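Two Arms, One Cloth: The Ranance Bench Kit in Its First Months of Use

Thursday, January 25, 2024

Driltness began offering the Ranance bench kit to teaching and research laboratories last August. The kit consists of two robot arms on a shared rail, the grippers, the controller boards and a license for the Jitaru control software. It is intended for work with soft materials, clothing in particular. For this article we spoke with the product lead at Driltness and with the manager of a laboratory that has operated the kit since the first shipments. Both agreed to speak on the condition that they be identified by role only.

The product lead explained that the company had first planned a single-arm product. "Our early customers were picking up blocks and placing them in trays, and one arm is sufficient for that," the product lead said. "Then the requests changed. Laboratories wanted to work with towels and shirts. A cloth held at one point hangs in whatever shape it likes. With a second arm you can begin to control it."

The redesign took most of a year. The company kept the arm it already made and devoted its effort to the rail, the mounting plates and the timing between the two arms. According to the product lead, the timing was the more difficult part. Jitaru now sends commands to both arms from a single clock, and the user may choose whether the arms follow each other or move independently.

The laboratory manager confirmed that this arrangement works well for slow tasks. "We spread a cloth, we lift it by two corners, we lay it down again," the manager said. "At moderate speed I have no complaint. At the highest setting the arms drift apart slightly, and with a light fabric you will see the grip slide."

Installation was described as straightforward. The manager reported that two members of staff had the rail leveled and both arms moving within 8 hours, including the time needed to install Jitaru on an older workstation. The printed guide received less praise. Its section on cable routing covers a single page, and the laboratory had to ask the company how much slack should be left at the elbow. The product lead acknowledged the point and said that a revised guide would be sent to all registered customers.

Asked about durability, the manager referred to the laboratory's own log. The staff had completed 800 pick-and-spread trials before the first gripper pad was replaced. Five spare pads are included in the box. "I would have preferred a larger supply," the manager said. "They are not expensive, but ordering them takes time, and our purchasing office does not move quickly."

The choice of fabrics is left to the customer. The manager's staff keep a mixed heap of garments and plain and printed cloths within reach of the arms, and the items are left crumpled on purpose. 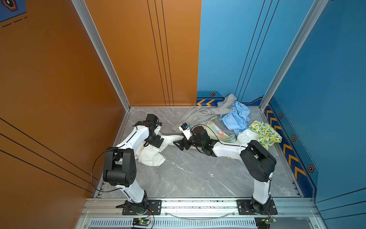 "A neatly folded stack teaches us very little," the manager said. "We want the arms to meet the cloth in the condition a person would find it in at home." The laboratory saves each session in Codex, the storage format supplied with the kit, and the manager considers this one of its stronger features. Sessions can be searched by fabric type, and failed grasps can be marked for later review.

The product lead was careful about what the kit should be expected to do. It is not sold as a folding machine, and the company makes no claim as to finished results. "We supply the arms and the means of recording what they do," the product lead said. "The method belongs to the laboratory."

Driltness offers the kit with a service term of two years, covering motors, boards and software updates. Gripper pads and cables are excluded. The manager intends to renew when the term ends, provided that the revised guide has arrived by then.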